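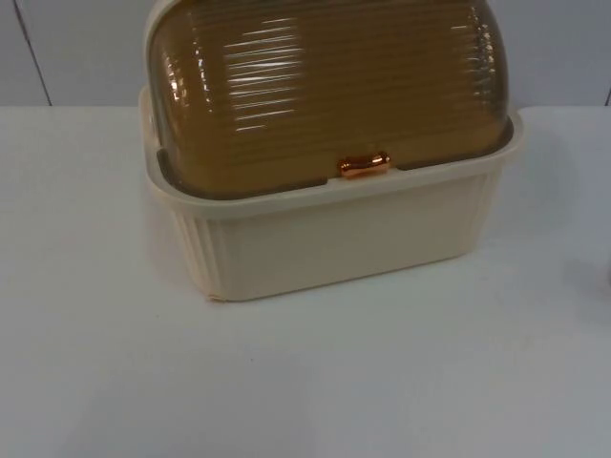

*A plastic bread box, cream base and curved lid. Every kitchen in Skarnik seems to have an opinion on them.*

Bread goes stale in Skarnik at the same speed as it does everywhere else, but people there talk about it more. The town has 3,000 inhabitants, four bakeries and a long-running quarrel over where a loaf should spend the night. I went in November, when there is little else to do, and was asked about my own arrangements before I had taken my coat off.

I keep mine in the bag it came in. This went down badly.

The paper party, strongest on the hill, wraps its loaves and leaves them cut side down on a board. The cloth party thinks this is showing off. Then there are the box people, who divide again into tin, wood and plastic, and who would sooner share a pew with a cloth man than with each other. As for the fridge, I mentioned it once, at Pirik's, the oldest of the bakeries, and the woman behind the counter served the next customer.

She had a point. Starch firms up faster in the cold, so a chilled loaf turns stale sooner than one left on the side. The freezer is another matter, being cold enough to more or less stop the process, and half the town uses it while maintaining that it doesn't. I was shown a chest freezer in a garage in Vutberg, the next village along, that held nothing but sliced rye and one duck.

Fodor, the bakery by the bridge, sells more than 400 loaves on a good morning and takes no side. Its sourdough lasts four days however badly it is treated, which the staff regard as an answer to the whole business. Its white rolls are past saving by teatime, and the customers regard that as an answer too.

What the parties do agree on is crumbs. Any box has to be emptied and wiped out, and dried properly before the bread goes back in, or mould will move in and pay no rent. My landlady did hers every morning at six, with some force, directly beneath my bed.

I left with a rye from Pirik's and a tea towel I hadn't asked for. The loaf went home in my rucksack, under a pair of boots, and was still perfectly good toasted.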